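Mumia Housing Help Desk
Ticket 159: Toaster stops when other things run on the same counter
Status: Open, waiting for tenant
Opened by: Simin Hashemi
Opened: Jun 12, 2026
Place: Shared kitchen, Osby house

Message from tenant

Hello,

I write again about the kitchen counter. In March I reported the same problem and the ticket was closed before I could answer, so please keep this one open until we have a result.

The problem is this. When I make toast in the morning, the lever goes down and stays for a short time, then it jumps up and the power to the wall outlet is gone. The light in the ceiling stays on. It happens mostly when another person uses something else at the counter in the same minutes. If I am alone in the kitchen, the toast is ready with no trouble.

What I tried already:
Emptied the crumb tray and put it back.
Tried with one slice and with two slices. No difference.
Pressed the reset button on the outlet. It works again until the next time.
Moved the kettle to the hallway outlet for one week. The problem came less often, but it came.
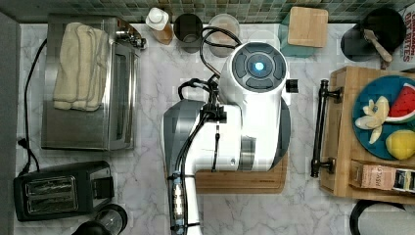
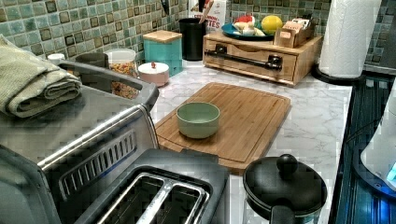
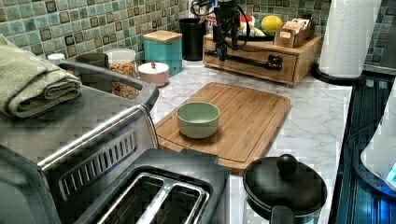
The counter with the toasters and the cutting board.

I would like to know also if the towels may stay where they are. My housemates put them on top of the appliances to dry, and I have asked them to use the hook behind the door. One of them says it was always so and there was never a fire. I don't think this is a good answer.

Reply from help desk

Hello Simin,

Thank you for the clear list. I linked your March ticket to this one.

Please do not put towels on a toaster or a toaster oven, also when it is off. Someone can switch it on and forget. You may show this message to your housemates.

For the outlet, please do this test when you have time:
1. Unplug everything on the counter.
2. Plug in only the toaster and run it 3 times, with a few minutes between.
3. If the power stays on, plug in the toaster oven also and run both.
4. Write down at which step the power goes off.

If it goes off at step 2, the toaster itself may be bad. If it goes off only at step 3, the line is probably overloaded and I will send the electrician from Clirkance.

Message from tenant

I did step 2 this evening. The power stayed on all the times. I could not do step 3, my housemate was cooking and needed the space. I will do it tomorrow and write here.

Is the electrician's visit free for us? Last time we got a bill of 75 and it took long to have it removed.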